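Thread: notes from a day on the collating cell at Awan. Feb 5, 2019.

1/ The cell takes mixed printed pages, finds the page number, and stacks them in order. It had been dropping sheets into the wrong tray since the changeover in July, so I had it down for the day.

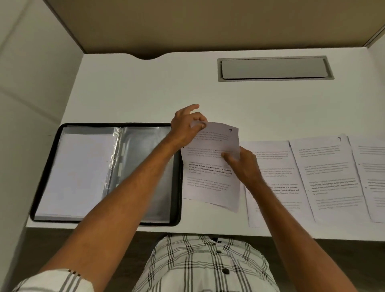
2/ First job was the test pack. The cell gets checked against pages that look nearly the same: grey paragraphs, one bolder block, page number written by hand in the top right corner. If it can tell a 7 from a 9 on those it can handle the customer's forms.

3/ I put the pack in order by hand at a desk before it goes anywhere near the feeder. If the master order is wrong you spend the afternoon chasing a fault you made yourself. I have done that.

4/ Counter on the Vusard controller read 3,391 sheets since the last suction cup change. We change at 3,000 on coated stock and let it go longer on plain. These cups had gone hard on one edge. Swapped all of them, not only the worst one.

5/ Cup part number on the drawing is out of date. The old one still fits but the lip is shorter and you lose vacuum on a curled corner. I've marked up the copy in the cabinet.

6/ Next the camera. The bracket had crept down the post. Not much, but the number sits close to the top of the sheet and the reader only looks in a small window. Loosened, squared to the tray, tightened, paint pen across the bolt head so we can see if it moves again.

7/ Exposure was set at 2,018 microseconds. Left it alone. Somebody had turned the ring light up to make up for a dirty cover. Cleaned the cover, put the light back to the value on the sheet.

8/ Retaught the pick point a little in from the corner. On the corner itself the paper bends and the second sheet comes along for the ride.

9/ Double-sheet sensor: blew out the dust, ran the calibration with one sheet of our own paper. Don't use the card that came in the Tralatport kit, it's heavier than anything we run.

10/ Ran the test pack forward, reversed and shuffled. One misread on the shuffled run, a 7 with a short top stroke. Widened the window slightly and ran it again, clean.

11/ Still to do: the left tray guide is worn and I've ordered one from Nirevport. Until it's here, fill that tray halfway at most.

12/ Backup of the program is on the cell drive and on the stick in the grey cabinet. Please label yours if you make a change.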